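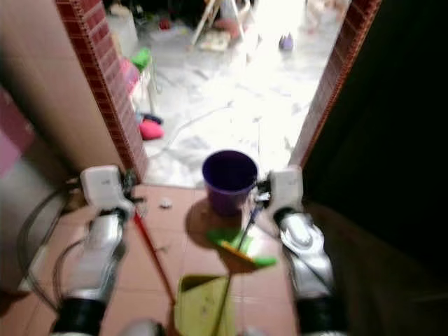 BLACKWOOD, 27 December 2023

The bus to the capital leaves from the lot behind the old Grullik shoe factory at a quarter past five in the morning. By the time it pulled out on the first day of testimony last March, every seat was taken and a second bus had been called from the next county over. Most of the riders were tenants. A few owned their homes and had come along with a neighbor or a parent.

They were going to speak on a bill that would have required landlords to give 64 days' notice before raising rent on a year-round unit. It was a short bill, barely over a page. It died in the housing panel before summer, and it will be back when the legislature returns in the new year.

Thaddeus Hutchins drove the first bus. He is retired from the county road crew and holds a commercial license, which is how he got involved. He had never been inside the statehouse before.

"I figured I'd sit in the bus and read the paper," he said. "Then a woman asked me to help her up the steps, and once I was in there I stayed for the whole thing."

The hearing ran past seven in the evening. Speakers were given two minutes each at the microphone, cut down from three when the chair saw how long the sign-up sheet was. People who had practiced for three minutes at the kitchen table stood in the hallway crossing out lines. One man from the Latov apartments gave up on his notes and read the letter he had received from the management company, word for word, then sat down. His rent had gone up $200 a month.

Property owners spoke too. Several who rent out one or two units said their insurance and heating costs had climbed and that a long notice period would leave them paying the difference. The lobbyist for the larger owners said much the same thing in more detail and was asked more questions.

What happened after the hearing is harder to follow, and the people on the buses have spent much of this year learning how it works. A bill can be held over, reported out with a divided vote, or left alone until the calendar kills it. The work sessions are open to the public but nobody testifies at them unless a member asks. The schedule goes up online, sometimes the night before. Twice last spring a group made the drive only to learn that the bill had been moved to the following week.

The Forura Tenants League, which chartered the buses, now has someone check the schedule every evening during the session. It also changed how it prepares people. In the fall it began holding practice nights at the Blackwood library, where speakers stand up and talk to a row of chairs while someone keeps time. The advice is basic. Say your name and your town. Say what you want the members to do. Bring 20 copies of whatever you plan to read — the clerk will ask for them.

Some members would like to see less attention paid to the statehouse and more to town government. Blackwood's council could pass a notice rule of its own, they argue, and council members are people you can find at the grocery store. Others say a town rule would cover too few units to matter, with so many renters living just over the line in Latov. The league has not settled the question and plans to work on both for now.

Hutchins has already agreed to drive again. He has also put his name down to speak, though he owns his house and has for decades. His daughter rents in Latov, and he wants to talk about her two moves in three years and what each one cost. At the last practice night he went over his time and had to be stopped.

The bill has not been given a number yet. The league expects a hearing date to be posted once the session is under way, and seats on the buses will be assigned in the order people sign up at the library's front desk. Riders should bring lunch. The statehouse cafeteria closes at two.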